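What I learned from a month of drinking more water

Back in April I decided I was going to become one of those people who drinks enough. You know the ones, they have nice skin and never get a headache at four in the afternoon. I'd been living on tea and the odd mouthful from the bathroom tap, so there was room for improvement!
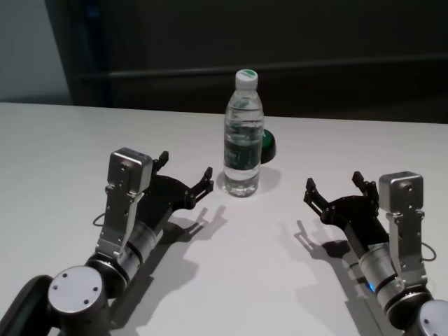
How it started

Blame Saimi Ruotsalainen. We were walking up the hill out of Brisum and I had to stop twice, and she asked what I'd had to drink that day. Two coffees, I said, and she gave me such a look. She'd been having 2,000 ml a day since the winter and swore by it. I went home, wrote 2,000 on the back of an envelope and stuck it on the fridge, next to the bin calendar and a takeaway menu from a place that closed years ago.

The first week

Dreadful. I'd get to teatime having managed half a glass, then try to catch up all in one go, and of course I was up and down the stairs all night. My other half was very patient until the third night and then wasn't. After that I made a rule for myself: 1,000 ml before lunch, the rest before the evening news, and only sips after that. Much better, though I did plan a whole trip to Stunovley around where the loos were (there's a decent one behind the library, and the garden centre lets you in even if you don't buy a plant).

Things I tried putting in it

Cucumber was fine. Mint out of the garden was lovely for a day and then I found a greenfly. Frozen raspberries look gorgeous, but you end up with bits in your teeth. I bought a bottle of Leinonen elderflower cordial as a treat and got through it so fast that I had to admit I was just drinking squash again. A slice of lemon is where I've ended up, very boring I know, and I leave the water on the side for a while first as I can't bear it straight from the fridge.

Did it do anything?

Well, I'm less grumpy in the afternoons, and I've had one headache all month, which I put down to my nephew's drum kit. My skin looks exactly the same. I do sleep better now that I've got the timing sorted, and I've cut down to three cups of tea without really missing the others (apart from the one at eleven, I miss that one a lot).

I'm not being strict any more. On hot days I have more, on lazy days less, and the envelope has fallen down behind the fridge. Saimi wants us to do the long path round Clisell next, and this time I'm carrying the sandwiches and she's carrying the drinks.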